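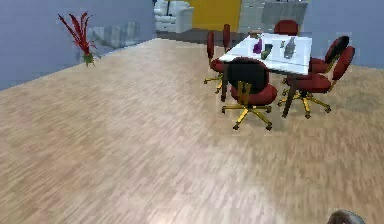 3. Data and Method

3.1 Sample

The sample covers state-level clubs in a semiprofessional football competition in which player contracts are renewed one season at a time. The unit of analysis is the player-season, defined as one registered player at one club in one season. After cleaning, the file holds 1,874 player-seasons for 524 players. Players who appeared only in preseason matches were dropped. Players who moved between clubs during a season were assigned to the club for which they played more minutes, and the move itself was kept as a separate variable.

Registration records were taken from the league office and matched to match-day team sheets using Gradeo, a record linkage tool. Names that could not be matched on the first pass were checked by hand against club annual reports. Most of these involved spelling variants, shortened first names or a change of surname. The coding of departures was done by the first author and repeated by Siiri Kemppainen on a blind copy of the file. Disagreements were settled by going back to the club reports, and cases that stayed unclear were coded as missing. Records were frozen on 31 January 2022, and later corrections by the league are not reflected.

3.2 Measures

Roster continuity is the share of a club's total minutes in a season played by players who were also on its list the season before. A simple head count of returning players was tested in an early version of the model and set aside. It gives the same weight to a reserve who played one quarter and to a captain who played every match, and clubs with long reserve lists looked more stable than they were.

A departure is coded as a loss of experience when the player had reached 200 senior games at any level before leaving. The threshold follows Stidow, who used it for a national competition with longer seasons. In a state league it selects a small group, made up mostly of former national-level players in the last years of their careers. We therefore also report results with career games entered as a continuous variable.

Recruits were sorted into three groups: players coming from a national-level list, players coming from another state league, and players promoted from the club's own junior program. Country and amateur leagues were counted with the second group. Barrera treats them as a group of their own, but the numbers in our file were too small to estimate a separate effect.

The outcome is the change in a club's winning percentage from one season to the next. Finals matches are excluded. Percentage of points scored was used as a second outcome, given that a short season makes the win-loss record noisy, and a club that loses several close games may have changed very little.

3.3 Model

We fit a linear mixed model with random intercepts for club and season. Roster continuity, experience lost and the share of minutes given to each group of recruits were entered as fixed effects. Head coach tenure was included as a control, along with a marker for clubs in the first year under a new coach. All continuous predictors were centered on the season mean, so that the estimates describe differences between clubs competing in the same year. Standard errors were obtained from 1,000 bootstrap samples, drawn by club.
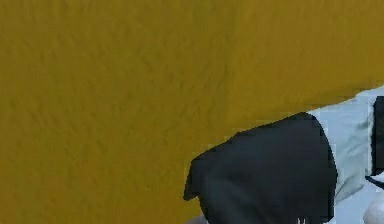 Figure 2. Computer-rendered view, with a yellow surface and a black rounded gripper component at lower right.

Two checks were run on the main model. In the first, clubs that changed home ground during the study period were removed. In the second, minutes missed through injury were added as a predictor for the seasons in which the league collected them. Injury data came from the Makex reporting form, which club medical staff complete after each round. Completion was uneven in the early seasons, and two clubs did not submit forms before June of the first year, so the second check rests on a shorter panel.

Salary data were not available. The league applies a cap and a points system that limits how many experienced recruits a club may list, and both rules changed during the period. The season intercepts absorb changes that affected all clubs equally. They do not absorb exemptions granted to individual clubs, which are not published.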